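Blog > Opinion > Around the House

In Defense of the Stuff on the Floor

Apr 18, 2023

I grew up in a house where you could not see the top of a single flat surface, and I have spent most of my adult life feeling guilty that I turned out the same way. Well, I'm done feeling guilty! I want to stick up for small, silly, useless things, and for the people who keep them.
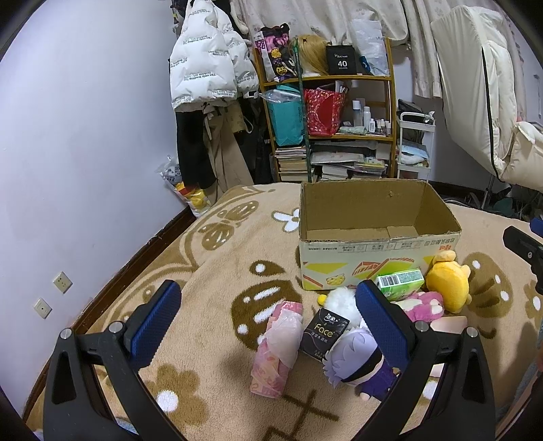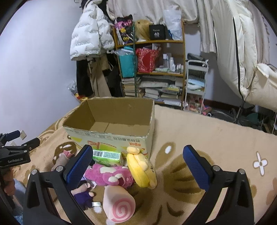
Plush toys and other small things on a patterned floor.

What set me off was a decluttering program. I won't link to it, but it's called Bravo (of course it is) and it runs for 40 days. Every morning you get a cheerful message telling you to pick up an object and ask whether it "serves" you. I signed up in July, right after I turned 52, because a birthday will do that to a person. I lasted until the second week, when the message told me to start on "sentimental items" and I found myself in the hallway holding a key ring shaped like a pear and feeling like I was about to fire it.

Does the pear serve me? No. It doesn't even hold keys, the loop broke years ago. I bought it at a gas station in Borneler on a trip where it rained the whole time and we ate crackers in the car and laughed until somebody had to pull over. If you asked me about that trip cold, I'd give you maybe a sentence. Put the pear in my hand and I can tell you what was on the radio.

So that's my first complaint. The declutter crowd says the memory is in you and the thing is just a thing, and I think that's only true if you have a much better memory than mine. I need the thing! Take away the thing and the afternoon goes with it, and I won't even know it's gone.

My second complaint is about money, and this one makes me a little cranky. Clear counters are lovely if you can buy whatever you need again when you need it. My grandmother kept bread bags and jar lids and one drawer of pure string, and she used every bit of it. When I see those bare white kitchens in magazines, I see someone who can drive to the store for string. Good for them. But let's not call it wisdom.

And then there's the shopping! I went and looked at what Bravo recommends once you've emptied your closets, and wouldn't you know, it's containers. A Rostex shelf unit runs almost 400 dollars. A person could buy a lot of gas station pears. I have nothing against a good shelf, mind you - I own an old Tromeck bookcase that has survived three apartments and a flood, and it leans a bit to the left, and I love it like a relative. I just don't see how it's simpler living if you end up with a room full of expensive empty boxes.

Now, I know there's a line. I had an uncle whose house really did get away from him, and it was sad, and it took the family a long time to help him dig out. If your stuff is keeping you from cooking dinner or having a friend over, that's a real problem and I'm not making light of it. I also step on things. I stepped on something with ears last night on my way to the bathroom and said a word I don't usually say.

But most of us aren't there. Most of us have a messy corner and 2 junk drawers and a bag of cords we're scared to throw out. We've been talked into thinking this is some kind of character flaw, and we apologize for it at the door before our friends even have their shoes off. I've done it a thousand times. "Sorry about the mess!" My friends have never once minded. Half of them go straight over and pick something up and say oh my gosh, where did you get this, and there goes the first hour of the visit.

I've been to the other kind of house too, and I never know where to put my glass.

I did give away a few bags in the end, mostly coats and a bread machine that had it in for me. The pear is back on its hook, minus the loop, so really it's balanced on top of the hook, and it falls off whenever the front door slams.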